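Réka Bognár
Saturday, April 13, 2019

1/ I've finished reading my grandmother's ferry notebooks. There are two of them, 917 pages if you count the loose sheets, and I said in March I'd post something when I got to the end. So this is a thread.

2/ She worked in the ticket office on the Solent crossings for most of her working life. She kept the notebooks at the desk and wrote in them between sailings. It's mostly weather, late boats, and what people left behind.

3/ The lost property is the best part. Gloves nearly every day from October onwards. A set of bagpipes. A wedding cake, top tier only, claimed the next morning by the bride's uncle. A birdcage with the door wired shut and no bird.

4/ She gave every item a number, and the numbers carry on across both notebooks. Item 531 is "one brown shoe, gent's, left foot, good condition". Item 532 is "one brown shoe, gent's, left foot, poor condition". No further comment.

5/ Umbrellas didn't get a number. She wrote "umb." in the margin and a tally at the end of the week. I gave up adding the tallies somewhere in the second notebook.

6/ She was strict about fog. There's a word for every thickness of it: "thin", "fair thin", "wool", "wet wool", "shut". When she wrote "shut" the boats didn't go and the entry is usually long, as she had nothing to do but write.

7/ One of the "shut" days has a full page on a man who wanted his money back for a sailing he had already taken. He said he hadn't been able to see anything from the deck. She offered him a cup of tea. He took the tea and wrote to head office anyway.

8/ Prices. She noted every fare rise and what people said about it. They said the same thing each time, which was that they'd swim. She has one regular down as saying it at six different rises.

9/ Some practical stuff, as a few of you asked how I'm doing this. I'm typing it all up by hand. I tried scanning software on the first twenty pages and it read "fog" as "frog" throughout. Her writing slopes hard to the left and gets smaller towards the bottom of the page.

10/ I keep the typed version in plain text, one file per month, and the notebooks stay in a drawer with tissue between the loose sheets. Don't use sticky notes on old paper. I did on one page and it took the surface off with it.

11/ Where I can't read a word I put a question mark in brackets and move on. There are a lot of these in the winter entries. She wrote in gloves, I think. My mum says the office had one heater and it was under the other desk.

12/ Names: I'm changing the passengers' names if I ever put any of this out properly. Staff I'd want to ask, or ask their families. There's a Zamudio who comes up all the time, worked the ropes, and seems to have lent money to half the quay. If that's your grandad, send me a message.

13/ Also trying to trace a café called Trulard. She had her dinner there on Fridays and complained about the gravy each week. It isn't in the two street directories I've looked at. It might have been a nickname.

14/ The last entry is a Tuesday. Two gloves (not a pair), one library book, wind getting up, 4.15 ran late. Then the rest of the pages are blank. She'd retired by the end of that month and never mentioned the notebooks to any of us.

15/ Total so far is 3,000 lines typed, with most of the second notebook still to do. I'll post an entry every Sunday evening until I run out or get bored. First one tomorrow will be the bagpipes.

16/ Thanks to everyone who sent scans of old timetables. I've replied to most of you. Still looking for a winter one if anybody has it in a box somewhere.

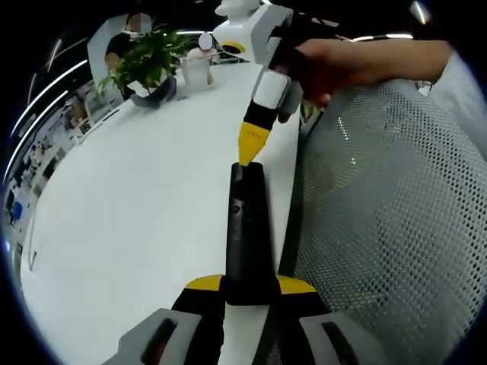
Yellow tip, black stem, very nearly touching.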